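The Second Life of the Office Tower

When the insurance office on Forsyth Street closed, its desktop computers went to Brurkari, a repair shop that buys retired business machines and sells them again. The price is $90 with a keyboard and mouse. The shop has sold 4000 of them since it opened.

Every tower gets the same first hour. The side panel comes off, the dust is blown out, and the label on the power supply is checked against the order sheet. Office machines were often repaired by whoever was nearby, and parts got swapped. 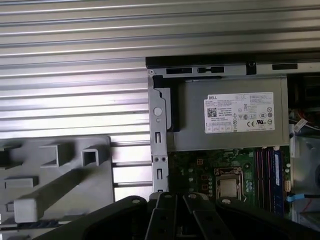
A Dell label on the power supply of an opened desktop. The processor sits in its socket below.

The cooler comes off next. Old thermal paste dries hard after years under a desk, and a processor that runs hot will slow itself down long before it fails. The shop cleans the metal with alcohol and puts on fresh paste — a thin layer, no more.

Then come the drives. Business towers were built to be serviced quickly, and many of them need no screwdriver past the side panel. Colored plastic marks the parts a hand is meant to touch.
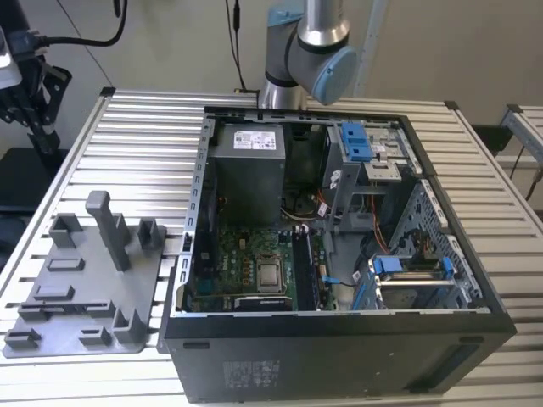

The old hard drive is wiped and usually replaced with a solid-state one. Memory goes up to 8 gigabytes if the board will take it. A finished tower runs for 2 days on the test shelf before it gets a price tag.

Most buyers want something for schoolwork or bills. The Turken library has ordered 4 for its reading room, with delivery set for April — monitors not included.

Contact Clorero Magazine | © 2021 Clorero | Back to top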